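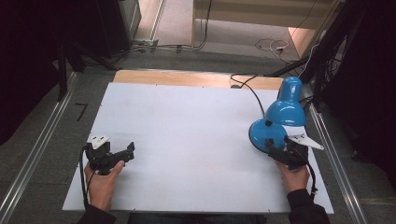 Virnden Household Lighting Survey

Data card and README, release 4

Overview

The Virnden Household Lighting Survey records the portable and fixed lighting in use in private dwellings in the Virnden district. Each record describes one light fitting or lamp: the room in which it stands, the type of globe fitted, the hours of use reported by the occupant, and the condition of the cord, plug and switch as recorded by a trained surveyor. The release contains 402 records from 80 dwellings.

The survey is maintained by the Gunari Institute for Housing Studies. It was designed to support work on evening electricity demand, on the lighting of home study areas, and on the condition of older appliances in rental housing. It is released for research and teaching.

Contents of the release

lamps.csv: one row per lamp or fitting
dwellings.csv: one row per dwelling
rooms.csv: one row per room surveyed, linked to dwellings.csv
codebook.txt: field definitions and permitted values
changes.txt: amendments made between releases

All files are encoded as UTF-8. Fields are separated by commas, and text fields are enclosed in double quotation marks. An empty field means that the question was not asked. The value "unknown" means that it was asked and the occupant could not answer. These two cases should be kept apart in analysis, particularly for age of appliance, where "unknown" is common in furnished rentals.

Fields in lamps.csv

lamp_id: unique identifier, stable across releases
dwelling_id: identifier of the dwelling, matching dwellings.csv
room_id: identifier of the room, matching rooms.csv
mount: ceiling, wall, floor, desk, bedside, clip-on, other
arm: none, rigid, jointed, gooseneck, unknown
switch_type: rocker, toggle, push, rotary, touch, pull cord, none
switch_place: base, stem, head, in-line on cord, wall, other
globe_type: LED, compact fluorescent, halogen, incandescent, unknown
globe_watts: rated power as printed on the globe
hours_weekday: hours of use on a typical weekday, reported by the occupant
hours_weekend: hours of use on a typical weekend day, reported by the occupant
cord_state: sound, worn, damaged, repaired, not visible
acquired: new, second-hand, supplied with dwelling, unknown
notes: free text, edited to remove personal details

Coding of desk and task lamps

Desk lamps caused more disagreement between surveyors than any other class in the first release. The rules now in force are as follows.

A lamp is coded "desk" if it is free-standing, has a base intended to sit on a horizontal surface, and is used mainly for reading, writing, sewing or similar close work. A lamp of the same model standing beside a bed and used mainly before sleep is coded "bedside". The use reported by the occupant takes precedence over the appearance of the lamp.

The arm is coded "gooseneck" only where the flexible section is continuous. Arms with one or more hinges are coded "jointed", including those with a short flexible length near the head. Where a shade conceals the upper end of the arm, the surveyor codes what can be established without dismantling the lamp.

The switch is coded by its mechanism and by its location in separate fields. Switches that carry the circle and line symbols are not given a code of their own; the markings may be mentioned under notes.

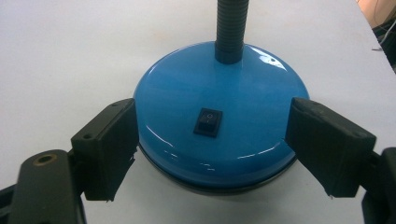 Figure 1. Desk lamp with gooseneck arm and a rocker switch on the front of the base (arm: gooseneck; switch_type: rocker; switch_place: base).

Smart globes operated by telephone or voice are coded by the physical switch of the lamp, if it has one. Remote operation is recorded under notes. A dedicated field was considered for this release and deferred until the wording of the question had been tested with older respondents.

Collection

Dwellings were drawn from the address register held by the Institute. A letter of invitation was sent to each selected address, followed by a telephone call or a visit. Participating households received a grocery voucher to the value of $50. Where a household declined, a replacement was drawn from the same street block.

Visits were made by surveyors working in pairs. One surveyor conducted the interview while the other completed the inspection form. Entries were made in Flurow, the Institute's form software, and checked against the paper sheet before the pair left the dwelling. Surveyors did not open fittings, remove globes from ceiling mounts or test any circuit. A cord judged to be damaged was pointed out to the occupant, who was given a printed sheet on obtaining a licensed electrician.

Hours of use are self-reported. Respondents were asked to consider an ordinary week outside school holidays. No metering was carried out, and the hours should not be treated as measurements.

Quality control

A sample of dwellings was visited again by a second pair of surveyors. Agreement was high for mount, globe type and switch type. It was lower for cord_state, where the boundary between "worn" and "sound" depends on the judgement of the surveyor. Users who need a dependable measure are advised to combine these two values and to compare them with "damaged".

Globe power was checked against the permitted range for each globe type. Values outside the range were returned to the surveyor and either corrected or set to "unknown". The original entries are listed in changes.txt.

Known limitations

The survey covers a single district with a high proportion of detached housing. Apartments are under-represented, and no boarding houses were included. Estimates for other districts should not be drawn from these data without adjustment.

All visits took place in October. Reported hours reflect the season, notwithstanding the wording of the question, and are likely to differ from those that would be given in winter.

Outdoor lighting, torches, battery lanterns and lights built into rangehoods or refrigerators are excluded. Decorative string lights are included only where the occupant described them as a regular source of light in the room.

Garages and sheds were surveyed only if the occupant offered access. An absence of records for these spaces does not indicate an absence of lighting.

Privacy and consent

Written consent was obtained from an adult occupant of each dwelling. Names, street addresses and telephone numbers are held separately and are not part of the release. Dwelling identifiers were assigned at random. Free-text notes were read in full by two members of staff, and passages that could identify a person or property were removed.

Users must not attempt to identify any household. Households may withdraw at any time, in which case their records will be deleted from the next release.

Licence and citation

The data may be copied, adapted and redistributed for non-commercial purposes, provided that the source is acknowledged and any changes are stated. Commercial use requires the written agreement of the Institute.

Suggested citation: Nwankwo, A. and Delaunay, N., Virnden Household Lighting Survey, release 4, Gunari Institute for Housing Studies.

Maintenance

Survey design and fieldwork: Amarachi Nwankwo
Data management and codebook: Noémie Delaunay
Hosting: Thakur Data Archive

Errors should be reported to the data management office in writing, quoting the lamp_id or dwelling_id concerned. Corrections are gathered and issued with the next release. Earlier releases remain available from the archive on request.

Last revised October 30, 2024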